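Borura通信 アプリづくりの相談室から

読了時間 6分

アプリの「通知」を、もう一度考えてみませんか

2026年9月3日

いつもBorura通信をお読みくださり、ありがとうございます。朝晩の風がようやくやわらいできて、事務所の窓を開けて仕事ができる時間も少しずつ長くなってきました。みなさまのところはいかがでしょうか。編集を担当しているわたしは、夏のあいだに増えすぎたアイスコーヒーの量を、そろそろ減らさなければと思いながらこの原稿を書いています(思っているだけで、手元にはもう二杯目があります)。

さて今回は、スマートフォン向けアプリの「プッシュ通知」のお話です。アプリを作りたいというご相談をいただくと、画面のデザインや決済の仕組みについては、みなさま本当に熱心に考えてこられます。ところが通知の話になると、「とりあえず送れるようにしておいてください」とおっしゃる方がとても多いのです。お気持ちはよくわかります。送れる機能さえあれば、あとは使いながら決めればいい、と思いますよね。わたしも昔、自分たちの予約アプリを作ったときはまさにそうでした。

ただ、その「使いながら決める」の途中で、お客さまが通知を切ってしまうことがあります。一度切られた通知をもう一度オンにしていただくのは、新しくアプリを入れていただくのと同じくらい、いえ、ときにはそれ以上に骨の折れる仕事です。設定画面の奥まで戻って、わざわざスイッチを入れ直してくださる方は、そうそういらっしゃいません。

昨年の12月に、Kurkthorpeという焼き菓子と紅茶のお店のアプリをお手伝いしました。公開してしばらくのあいだ、新商品、ポイントの期限、営業時間の変更、店長のひとこと、季節のごあいさつと、多い週には最大で9通の通知が届いていたそうです。お店の方はサービスのつもりで、どれも心をこめて書いていらっしゃいました。文章だけ読めば、わたしなどはすっかりファンになってしまうほどです。それでも、店頭で常連のお客さまから「かわいいんだけど、ちょっと多いかな」と言われてしまい、そこでご相談をいただきました。

最初の打ち合わせに出たのは、弊社の設計担当のRenu Vishwakarmaです。Renuは通知の文面にはほとんど手を入れず、まず送っている通知を全部紙に書き出して、「お客さまが今すぐ知らないと困るもの」と「あとで知っても困らないもの」の二つに分けてもらいました。臨時休業や、取り置きのご用意ができたというお知らせは前者です。新しい紅茶が入りました、というお知らせは、うれしいけれど後者になります。お店の方はこの仕分けにずいぶん悩まれて、紅茶の束を何度も左右に動かしておられたそうです。
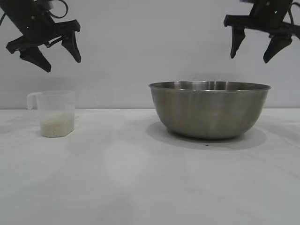 仕分けが終わると、後者のほとんどはアプリの中の「お知らせ」欄に移しました。アプリを開いた方がゆっくり読める場所です。スマートフォンを鳴らす通知は週に2通までと決め、どうしても増やしたいときには、店長とスタッフの方のお二人で相談してから送る、という約束ごとも作りました。仕組みとしてはとても素朴なものですが、送る側のお気持ちがずいぶん楽になったとうかがっています。毎週何か書かなくては、と思っていらしたのですね。

もう一つ、ぜひ見直していただきたいのが、通知の許可をお願いするタイミングです。アプリを初めて開いた瞬間に「通知を送信します。よろしいですか」と出てくる、あの画面です。まだ何のアプリかもよくわからないうちに聞かれると、つい「許可しない」を押してしまいませんか。わたしは押します。ほとんど反射のようなものです。

開発担当のThiện Khúcは、ここにいつも強いこだわりがあって、「お客さまが通知をほしいと思う場面まで待ちましょう」と申します。たとえば取り置きを申し込んだ直後に、「ご用意ができたらお知らせしましょうか」とたずねる。これなら何のための通知なのかが一目でわかりますし、断る方も気持ちよく断れます。作る手間はほんの少し増えますが、あとから直すよりはずっと軽い作業ですので、お見積もりの段階でどうぞ遠慮なくご相談ください。

それから、時間帯のことも。ご担当の方がお仕事を終えてほっとする夜遅くに、まとめて配信の設定をなさることがよくあります。予約配信のつもりが即時配信になっていて、真夜中に焼き菓子のお知らせが鳴ってしまった、というのは笑い話のようですが、実際に何度か耳にしたことがあります。弊社の管理画面Mosusでは、夜間に送信ボタンを押すと確認の画面が一枚はさまるようにしてあります。少しわずらわしいと感じる方もいらっしゃるかもしれませんが、どうかお許しくださいね。初期設定のままでしたら自動で有効になっていますし、時間帯はお店に合わせて変えていただけます。

文面については、長くなりすぎないことだけ気をつけていただければ、あとはお店らしい言葉がいちばんだと思います。機種によっては途中で省略されてしまいますので、大事なことは頭のほうに。「いつもありがとうございます」から始めたくなるお気持ちは、こんなに前置きの長い原稿を書いているわたしには痛いほどわかるのですが、通知のときだけは、ぐっとこらえて用件からどうぞ。

すでにアプリを運営中のみなさまには、通知の棚おろしをご一緒する個別相談もご用意しています。今月は6社さままで、オンラインで70分ほどお時間をいただきます。ご準備いただくのは、これまでに送った通知の一覧だけです。一覧の出し方がわからないという場合は、このメールにそのままご返信いただければ、手順をお送りいたします。他社さまで作られたアプリでもかまいません。

次号では、会員証アプリを公開したばかりの生花店Mạcさまに、レジでのご案内の工夫をうかがう予定です。開店前の忙しい時間にお邪魔することになりそうで、いまから少しどきどきしています。

Borura通信 編集担当

最近の記事
・アプリの更新、どのくらいの間隔で出すのがよい?
・小さなお店のためのポイント機能入門
・ストアの説明文を見直すときに読みたい話
・Mosus管理画面の使い方:予約配信編
・レビューへのお返事、どう書いていますか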